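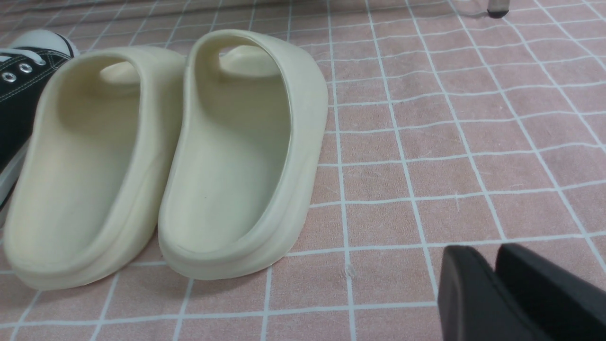
**COMMUNIQUÉ DE PRESSE — diffusion immédiate**

Zisance, octobre

# Ranger les chaussures : le club robotique du lycée Lecomte qualifié pour la finale du tournoi Hitico

Le club Rulumitz, qui réunit des élèves de seconde, première et terminale du lycée Lecomte à Zisance, disputera la finale du tournoi Hitico. Épreuve choisie : « Entrée de maison ». Un bras, une pince, des chaussures par terre, et tout doit finir par paires, bien aligné. Qualification obtenue samedi, résultats confirmés dans la soirée par l'organisation. D'où ce communiqué un peu rapide, merci de votre indulgence, le dossier complet suit.

## L'essentiel

- Qui : le club Rulumitz, lycée Lecomte, Zisance
- Quoi : finale du tournoi Hitico, catégorie lycées, épreuve « Entrée de maison »
- Où : salle polyvalente de Zisance, donc à domicile cette fois
- Quand : un samedi, ouverture au public à 14 h, horaire des passages communiqué aux rédactions dès réception
- Combien : entrée gratuite

## L'épreuve

Chaque équipe dispose de dix minutes. Les chaussures sont posées en désordre sur un tapis par le jury, qui tourne le dos aux concurrents pendant la mise en place. Au signal, plus personne ne touche au clavier. Le robot cherche, saisit, dépose. Une paire est validée quand les deux pieds sont côte à côte, talons alignés, dans le bon sens. Gauche à gauche, droite à droite — la règle qui a coûté le plus de points aux équipes en qualification, la nôtre comprise.

Barème sur 200 points. Pénalité si une chaussure se retourne, si elle sort du tapis, si la pince appuie trop fort sur la semelle. Bonus pour les modèles que l'équipe n'a jamais vus avant. Le jury apporte deux paires surprises, gardées dans un sac fermé jusqu'au dernier moment.

## Le montage du club

Un bras de table, une pince noire à deux doigts parallèles, une petite caméra fixée près de la pince. Pas de caméra au plafond, choix discuté longtemps en début d'année. Avantage : le robot voit de près ce qu'il va prendre. Inconvénient : il ne voit pas grand-chose d'autre. Il faut donc bouger, regarder, re-bouger. Perte de temps assumée.

Le tapis d'entraînement est rose avec un quadrillage blanc, récupéré auprès d'une famille. Les carreaux servent de repère pour vérifier à l'œil si une paire est droite. Au départ le programme s'en servait aussi pour calculer les distances, mais au moindre pli les lignes ondulent et les mesures partent de travers. Abandonné avant les vacances. La finale se jouera de toute façon sur un tapis uni, couleur non communiquée.

Côté chaussures, chacun a apporté ce qu'il avait. Des claquettes crème en mousse, une basket montante en toile noire à lacets blancs, des ballerines, une botte de pluie taille enfant (redoutable, elle roule). Les claquettes sont devenues la paire de référence du club. Une seule large bande sur le dessus, pas de lacet, pas de boucle, forme simple. Tous les nouveaux réglages passent d'abord dessus, les autres modèles viennent après.

Simple pour la saisie en tout cas. Pour l'orientation, moins. Deux claquettes claires l'une contre l'autre, le programme les prenait pour un seul objet et essayait de saisir au milieu. Trois séances du mercredi là-dessus. Solution retenue : repérer d'abord les talons, compter les arrondis, puis seulement décider où placer les doigts. Pas élégant mais ça passe.

## Les essais

Le règlement Hitico demande un carnet d'essais tenu à la main. Celui du club couvre une série de 100 tentatives de rangement sur paires mélangées, toutes notées, y compris les catastrophes. 61 réussies. Le reste se partage entre les saisies manquées, les pieds inversés et une catégorie intitulée « divers » dans le carnet, où figurent une coupure de courant et un lacet coincé dans une articulation.

Le carnet sera consultable sur le stand du club pendant la finale. Écriture variable selon les semaines, prévenir vos lecteurs.

Les élèves relèvent trois points à travailler d'ici là :

1. Les lacets. Quand ils dépassent sur le côté, la pince attrape le lacet et pas la chaussure.
2. Le noir sur noir. Une semelle sombre juste derrière les doigts de la pince, difficile à distinguer à la caméra.
3. La vitesse. Le robot met encore trop longtemps entre deux saisies, beaucoup de retours en position de départ qui ne servent à rien.

Sur le dernier point une nouvelle version du programme est en test depuis lundi. Prometteuse sur les claquettes. Sur la botte, pas encore essayé.

## Ce qu'en disent les élèves

« Au début on voulait faire l'épreuve de la vaisselle, tout le monde voulait la vaisselle. On a pris les chaussures parce qu'on en avait déja, et que ça ne se casse pas. » (élève de première, équipe programmation)

« Le plus dur c'est de ne pas toucher. Il est à deux centimètres du bon endroit, on le voit, et il faut laisser faire. » (élève de seconde, équipe pilotage)

« J'ai passé plus de temps à comprendre comment est faite une chaussure qu'à coder. Le bord du talon, l'épaisseur, où ça plie. » (élève de terminale, équipe mécanique)

## Un club qui fonctionne avec peu

Rulumitz se réunit le mercredi après-midi dans la salle de technologie, rez-de-chaussée du bâtiment B. Ouvert à toutes les filières. Pas de niveau demandé, plusieurs membres n'avaient jamais écrit une ligne de code en arrivant. Les équipes tournent à chaque trimestre : programmation, mécanique, pilotage, carnet. Celle du carnet est obligatoire pour tous, au moins une fois.

Budget de la saison hors matériel du lycée : 200 euros, venus de la vente de gâteaux et de la participation de la maison des lycéens. Passés dans les câbles, les vis, un jeu de doigts de rechange pour la pince et l'inscription. Les embouts ont été imprimés au lycée, plusieurs versions. Les premiers étaient trop lisses et les claquettes glissaient au moment de lever. La version actuelle a des bouts plats, plus faciles à glisser sous la bande ou contre le bord de la semelle selon le modèle.

Le déplacement n'est plus un problème puisque la finale a lieu à Zisance. Le club avait commencé à chercher un minibus. Les personnes qui s'étaient proposées sont remerciées, et peuvent venir encourager à la place.

## Appel aux chaussures

Le club cherche des paires pour s'entraîner d'ici la finale. Toutes tailles, tous modèles, propres si possible. En priorité :

- sandales à brides
- chaussons montants
- chaussures d'enfant à scratch
- tout ce qui est noir avec une semelle noire

Dépôt à la loge du lycée Lecomte, du lundi au vendredi, 8 h – 17 h 30. Bien attacher les deux pieds ensemble, on a deja reçu une chaussure gauche seule. Mettre un nom si vous voulez les récupérer. Retour après la finale, à la même loge. Les paires non réclamées partiront à la prochaine collecte du lycée.

## Programme public de la finale

- 14 h : ouverture des portes, stands des clubs
- 14 h 30 : premiers passages, catégorie collèges
- 15 h 45 : catégorie lycées, épreuve « Entrée de maison »
- 16 h 45 : passages hors concours, le public peut poser ses propres chaussures sur le tapis
- 17 h 30 : résultats

Ordre de passage des lycées tiré au sort le matin même. Buvette sur place. Parking côté gymnase, celui de devant est réservé aux équipes qui déchargent.

## Informations pour les rédactions

Séance ouverte à la presse le mercredi qui précède la finale, 14 h – 16 h, salle de technologie. Démonstration complète avec mise en désordre par les journalistes s'ils le souhaitent. Prévenir la veille pour le badge d'entrée. Photos possibles, sans flash pendant les passages : la caméra de la pince le supporte mal et le robot s'arrête.

Pour les élèves mineurs, autorisations de prise de vue disponibles au secrétariat. Merci de ne pas publier les prénoms.

Vues prises par la caméra de la pince disponibles sur demande, ainsi que des extraits du carnet d'essais et le schéma des embouts. Les fichiers des embouts seront mis en partage après la finale, pas avant, le règlement l'interdit.

**Contact presse :** club Rulumitz, lycée Lecomte, Zisance. Demander le club au standard du lycée, de préférence le mercredi après-midi. Réponse dans la journée, sauf pendant les essais où personne ne décroche.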